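Notebook, spray-and-wipe demos
31/05/2021

Back on the spray-and-wipe task after the Asden work took most of April. The plan for this session was to record hand demonstrations with the glove and also with the hand-held gripper, then see which set Rindlow can train on without a lot of cleanup. Rindlow is our replay and training code, for anyone new reading this. The task has four parts: take the bottle, spray, put the bottle down, wipe with the cloth. I am logging grasp and placement separately from the spraying.

Glove setup first. Ran the finger calibration twice. The first pass gave a thumb value that drifted when the hand was open, the second was fine and I kept it. Marker cube goes on the thumb side for this task. On the back of the hand it gets hidden as soon as the wrist turns.

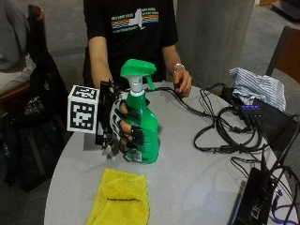

Start pose matters more than I had written down before. If the demonstrator begins with the hand already closed on the bottle, Rindlow has no approach to learn from and throws the clip out. So each take now starts with an open hand, holds still for two seconds, then reaches. Same at the end: release, pull back, hold two seconds. Tarun Gautam suggested tapping the table once at the start so we can line up the glove data with the fixed camera by eye. It adds a spike that is easy to find in the plot. We will keep doing it until the clock sync is sorted.

Takes with the glove: 12 recorded, 8 kept. Of the dropped ones, two lost the marker during the turn, one had the trigger finger reading flat the whole way through, and one was my fault — I stopped the recording before the release.

The trigger pull is the weak part. Finger bend comes through clearly for the approach and the grasp, but the squeeze is a small motion and sits close to the noise. Slower squeezes read better. They also look less like how a person sprays, so I don't want to ask for them in every take. Put it down as an open point for Dela Peña, who wrote the filter.

After that we switched to the hand-held gripper. No calibration needed beyond the opening width, so the change took 6 minutes. The camera on the tool sees the bottle from very close, and the label fills a good part of the view when the tool is tilted. Keep the tilt small on the reach and turn only after the grasp is firm. 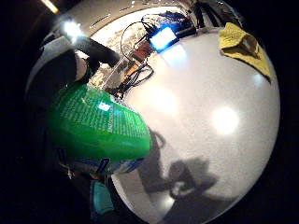 Gripper takes and lifting

Lift height was all over the place between people. I tend to raise the bottle just clear of the table, Tarun brings it up to chest level before turning. Either is fine for a person, but averaged together they give a path that belongs to neither of us. For the next batch we agree on one height and put a strip of tape on the pillar to aim at.

High lifts have another problem. The tool camera loses the table completely and the position estimate has to run on whatever else it can find.
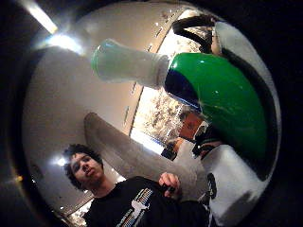 Tracking in Oken held up better than I expected on those lifts. I had assumed it would drop out once the tabletop was gone, and on the older build it did. With the camera aimed up past the bottle it still has the ceiling lights, the gray column and the big window to work with, and those don't move. People's faces do, and they get close to the lens in these takes, so I want a mask over anyone near the tool before the features are picked. The trees outside the window are also doubtful as features on a windy day. Will try a run with the window region weighted down and compare.

Exposure is set to auto on the tool camera. With the ceiling lights in view I would prefer it fixed. To test.

To do:
Fix exposure and repeat two high lifts.
Ask Dela Peña about the trigger filter.
Write the start and end holds into the task sheet.
Move the raw files off the recording laptop, it is nearly full.
Replay the 8 kept glove takes at half speed before anyone runs them on the arm.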